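Gert Rampersad
Undale project, cloth folding

1/ Started on the bedroom set for Undale. The task is folding clothes on a bed, two hand-held grippers, one person. We want examples a model can learn from, so every fold gets recorded start to finish.

2/ The target for this room is 84 good folds. "Good" means both grippers tracked the whole way and the garment ended up folded. Drops and second tries stay in as long as the tracking holds.

3/ Blue garment on the green sheet, one gripper on each side of it.

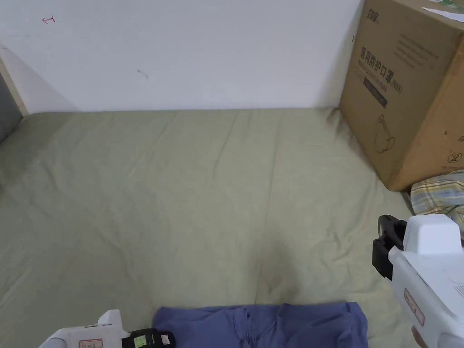 4/ How we run one fold

Start both recordings. Touch the gripper tips together once so we can line up the two streams later. Fold. Put the grippers back at the start spot. Stop.

5/ Wichai Nilsuwan wrote the script that checks the streams. It throws out anything where the two clocks drift apart. We lost 6 folds to that on the first pass and recorded them again.

6/ We don't clear the room first. Boxes, clothes and cables stay where people left them. An earlier set, Prirumance, was shot on a bare table, and the model trained on it did badly in real bedrooms.

7/ From the gripper's own camera you get the fingers, the bed and plenty of the room behind it.
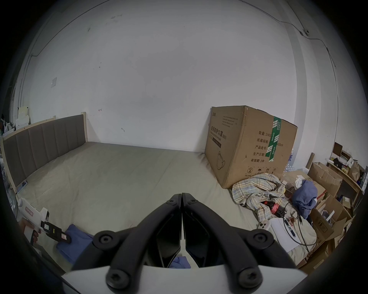 2 min read

8/ Someone asked about length. We cap a fold at 80 seconds. Longer ones are mostly the person stopping to think, and the model picks up the stopping too.

9/ Labels are short. Garment type, which hand went first, number of regrasps. Wichai wanted a text note for each fold as well. We tried it in June and the notes were too uneven to use.

10/ Soft cloth is harder to record than boxes or cups. It covers the fingers at the moment you most want to see them. We ask people to come in from the side and close slowly.

11/ Blue cloth between the fingers, other gripper over on the right.

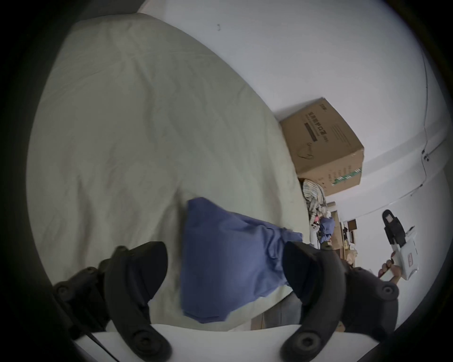 Last edited December 10, 2018

12/ Total across all rooms is now 529 folds. Shirts are still short, so those are next.

13/ Files go to the Sastry drive under the room name. If you are labeling, take the oldest folder first and put your initials in the sheet before you open it.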